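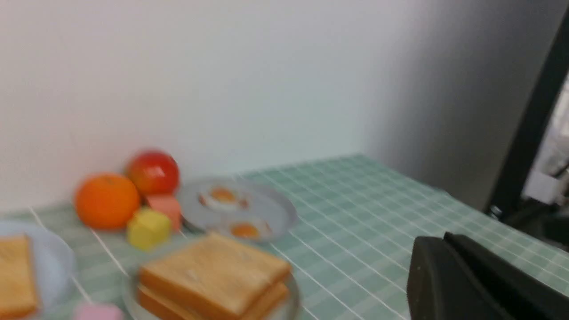

L'association Custano recherche des participants pour ses ateliers du petit-déjeuner, organisés à partir de mars dans ses locaux de la rue Gumede. Ces séances s'adressent aux adultes souhaitant reprendre confiance dans les gestes ordinaires de la table : dresser, servir, débarrasser, ranger. Les exercices se déroulent sur une nappe à carreaux vert pâle, avec des aliments factices – œufs au plat, tranches de pain grillé, fruits – et des assiettes rondes à rebord. Aucune cuisson n'est prévue.

Chaque participant s'engage à suivre 2 séances par semaine, le matin à partir de 9 h 30. Le groupe est limité à 22 personnes. Une indemnité forfaitaire de 571 euros est versée à l'issue du cycle, sous réserve d'assiduité. 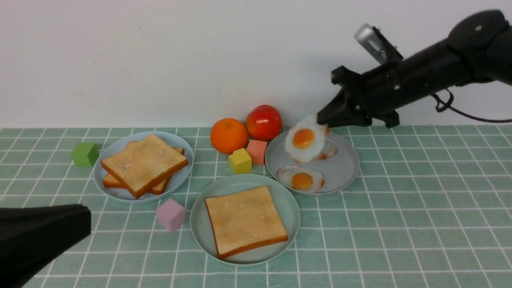
Les candidats doivent être majeurs et comprendre des consignes orales en français. Une expérience en restauration ou en service n'est pas requise. Les personnes ayant déjà pris part au cycle Urgate ne peuvent présenter une nouvelle candidature.

Les demandes, accompagnées d'une courte lettre de motivation, sont à adresser à Jinfeng Shen, responsable des inscriptions, sous la référence 982. Pour toute question relative à l'accessibilité des locaux, s'adresser à Bujar Pavlović.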